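Galerie – Les ateliers de Plavstead : matériel, mobilier et plans de travail

La Fondation Larnden présente dans ces pages les espaces et les objets qui composent ses ateliers de Plavstead, ouverts au public scolaire et universitaire depuis le mois de mars. Les salles occupent l'ancien magasin Doolan, acquis puis réaménagé par la commune de Markbridge, sur une surface totale de 737 mètres carrés répartis sur 2 niveaux.

Les notices ont été rédigées par Saskia Nepia, responsable des collections pédagogiques, avec le concours de Tarcísio Honorato pour les questions relatives au mobilier. Elles accompagnent le parcours de visite et peuvent être reproduites à des fins d'enseignement, sous réserve de la mention de la Fondation.

Salle des tables

Le mobilier des ateliers a été choisi pour sa sobriété et pour la facilité de son entretien. Les plateaux devaient offrir un fond clair, sur lequel de petits objets de couleur se distinguent sans effort depuis les bancs latéraux.

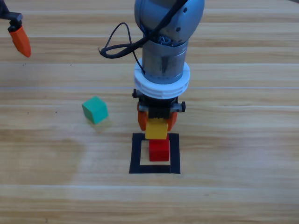
Les cubes de couleur forment le noyau de la collection pédagogique et servent aux exercices d'empilement, de tri et d'alignement. Leur emploi obéit à une convention simple : un emplacement est délimité sur la table, une première pièce y est posée, les suivantes viennent s'y ajouter. Le carré de ruban noir remplit cet office sur le plateau de bois clair ; le cube rouge s'y trouve déjà, et le cube jaune, tenu entre les doigts orange de la pince, est présenté juste au-dessus de lui. Le choix de teintes franches répond à une demande des enseignants, qui souhaitaient pouvoir désigner chaque pièce par sa seule couleur.

Le ruban de marquage est posé par les équipes de l'atelier avant chaque session. Il est retiré en fin de semestre, puis les plateaux sont nettoyés à l'eau savonneuse et laissés à découvert pendant une nuit.

Réserve et prêt

La réserve attenante conserve 600 pièces, classées par forme et par couleur dans des tiroirs numérotés. Ashton Gilchrist en assure l'inventaire. Les pièces ébréchées ou décolorées sont écartées du prêt et remplacées à l'identique dans la mesure du possible.

Les établissements partenaires peuvent emprunter des lots complets pour une durée de trois semaines. Les demandes sont instruites par Leonie Cosgrove, au secrétariat de la Fondation, et doivent préciser le niveau des élèves ainsi que le nombre de tables disponibles. Une fiche d'usage est jointe à chaque lot ; elle indique notamment la taille recommandée du carré de pose et l'ordre conseillé des exercices.

Informations pratiques

Les ateliers se visitent sur inscription, par groupes accompagnés. Il est demandé aux visiteurs de ne pas déplacer les objets disposés sur les tables et de ne pas décoller les marquages. Les sacs sont déposés au vestiaire du rez-de-chaussée.

Une présentation publique de la collection, conduite par Ataberk Taşdemir, se tiendra le 28 mai dans la salle des tables. L'entrée est libre dans la limite des places disponibles.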